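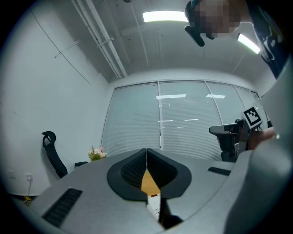
Lurngate, August

Index Threads Previous Next Search Join

August — posted by Urs Pichler
Re: [lurngate-buses] The 132 and the Clondirley connection

Hello all,

Catching up after a week of dreadful wifi, so forgive me if somebody has answered this already and I've scrolled past it. DH asked:

> Does anyone know what's happening with the 132 after the summer? My
> sister-in-law was told by a driver that it won't go into Clondirley
> station any more and will stop on the main road by the garage instead.
> She has a bad hip and that hill is no joke. I've looked on the Pearce
> website and all I can find is the old timetable, the one with the
> coffee-coloured cover. Also is it me or has the first bus got
> earlier? I stood there like a lemon last week and saw the back end of
> it going round the corner.
>
> DH

It's not just you! The first one has moved, and I missed it too. The printed timetable in the shelter at Lurngate hasn't been changed, but the one at the Plikau end has, so you get a different answer depending on which way you happen to be going. I wrote to Pearce about it and had a very nice reply thanking me for my interest in rail travel.

As for the station, I rang up, because I can't be doing with the web form (it eats anything with an apostrophe in it). After a long spell of pan pipes I got a woman who knew her stuff. The driver was half right. The 132 will still go into the station forecourt in the daytime, all the way through. It's the evening ones that will stay on the main road, from the 1835 onwards, and the stop is the one before the garage if you're coming from our side, so your sister-in-law would be walking down the hill and not up it. Going home is another matter. I did say so. She said she'd pass it on and I think she meant it, she asked me to spell Clondirley for her notes, which I found less encouraging.

What bothers me more is the connection. At the moment you can get off the train, buy a paper, and still be on the bus with time to find your pass. Under the new one the bus leaves just before the stopping train gets in, and the next is a full 60 minutes after. An hour on that forecourt in January! There's the one bench, and it's the sloping kind that you slide off if you're wearing a decent coat.

I've lived here since 2000 and this is the third time they've pulled those two apart. The first time it took a whole winter to put right, and what did it in the end was people writing in separately with the actual trains they'd missed. A petition went in as well, a big fat one, and as far as I could tell it went straight into a drawer. So if you've been caught out, please write down which train and which bus and send it in yourself, in your own words, even if it's only a couple of lines. Put the stop name in. They sort the letters by stop, or they used to.
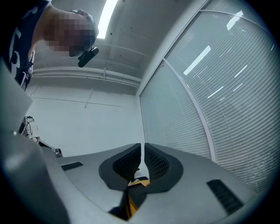

Page last changed: August, 21:40

A few other bits while I'm here.

Return tickets. If you buy a return on the Plikau bus it IS good on the 132 coming back, whatever you get told. It's in the small print on the back of the ticket, under the part about dogs. I've had to turn mine over and point at it more than once, and each time the driver has been perfectly decent about it — I don't think anybody has ever told them.

The shelter at Lurngate. The glass is still out on the windy side. The parish say it belongs to Pearce and Pearce say it belongs to the county. I haven't had the strength to ring the county yet. If someone else fancies it, be my guest, and have a cup of tea by you.

The market day extra. I'm told it will carry on until the end of September and then they'll "look at the numbers". Well, the numbers are people, so if you've been meaning to go over for your veg and keep taking the car, now would be a good time not to. It goes the pretty way round by the reservoir as well, and if you sit on the left you can see right across to the moor. I once went past my stop because of a heron.

DH, I'll copy out the new evening times for you by hand if you tell me where to drop them, I know you haven't got a printer. Mine is making a noise like a goose so I'd rather not ask it. And do give your sister-in-law my best, tell her the stop before the garage, NOT the garage.

Has anyone got the old winter timetable, by the way? The one from before they renumbered everything. I had a copy in the kitchen drawer and I've turned the drawer out and found all sorts, but no timetable. I'd like to send Pearce the times that used to work.

Cheers for now,
Urs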